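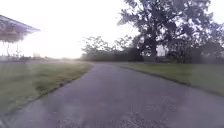
Search this site Search Go

Week 4 handout: buying a delivery rover, and what the brochure leaves out

Right, this week we're doing the Allura, which is the small path rover that Namonwood sell to campuses, parks and holiday sites. I've had one on trial since February and I've got opinions! These notes are the tidied-up version of what I'll say in the lecture, so bring them with you and scribble on them.

First, what you get for the money. The standard kit is the rover, a charging dock, one spare battery and a year of the route software, which they call Parisi. You draw your route on a map, walk it once with the rover following you, and after that it's supposed to manage by itself. The lockable box on top takes 2 full-size crates (I tried three, don't bother). There's a cheaper kit without the spare battery and I'd steer clear of it, as you'll spend half your life waiting for the dock.

Now, the path. I want you to think hard about plain old paths this week, because they're where I learned most about this machine. A grey asphalt path through grass sounds like the easiest job going. No kerb on the verge side, no painted lines, nothing parked on it. Lovely for a person. For a rover that steers mostly by camera, it raises a few questions you should be asking the sales team:

1. Where does the path stop? On the left the turf frays into the asphalt and the edge wanders. On the right there's a thin darker strip between lawn and path, so the edge is much cleaner. Parisi lets you choose which edge to follow, and the setting is buried under "Route, Advanced, Side preference". Pick the clean side. I left it on automatic for my first trials and got a rover that drifted about like somebody reading their phone.

2. What happens in glare? With low, strong light coming from the left, the far end of the path goes almost white and the ground runs straight into the sky. The Allura slows right down when it can't find the way ahead, and I think that's the correct thing to do, but the quoted journey times don't allow for it. My 133 metre test run was fine at midday and painfully slow at 8 in the morning. Ask for times in bad light, in writing.

3. Does it mind a change in surface? Up close the asphalt has coarse, speckly, worn bits, and further on it looks smoother and paler. The older Grodden software used to read patches like that as obstacles. I haven't had it happen once with Parisi, so credit where it's due.

4. What about big trees and open-sided shelters? A heavy crown like the one over on the right can spoil the satellite signal, and so can a roof if your route goes underneath it. Plan the route on camera and wheel sensors for those stretches and treat satellite as a bonus. There's a tick box for that as well (same menu, sorry).

A word on support, because people forget to budget for it. The basic plan is email only. The better plan gets you a person on the phone, and I've rung them more than I'd like to admit. They were patient with me, and they did once talk me through resetting the dock while I stood in the rain. Cecilia Arthur, who ran this module before me, reckons you should always ring the support line before you buy, just to see how long they leave you hanging. I do this with everything now, including my boiler.

Would I buy one? For a short route with one clean edge, yes, I would. For anything with busy crossings I'd want a longer trial than the one on offer, and I'd push them on the glare business until I got a proper answer.

For the seminar

Choose a path you walk often and go and look at it at two different times of day. Make a rough sketch showing which edge you'd tell the rover to follow, and mark anywhere you'd expect it to slow down or lose its bearings. Then write 100 words to the sales team asking for whatever you'd need to know before signing. Blunt is fine, rude isn't.

Reading is the Allura setup guide, chapters on route drawing and side preference. Skip the chapter on paint colours unless you're really keen.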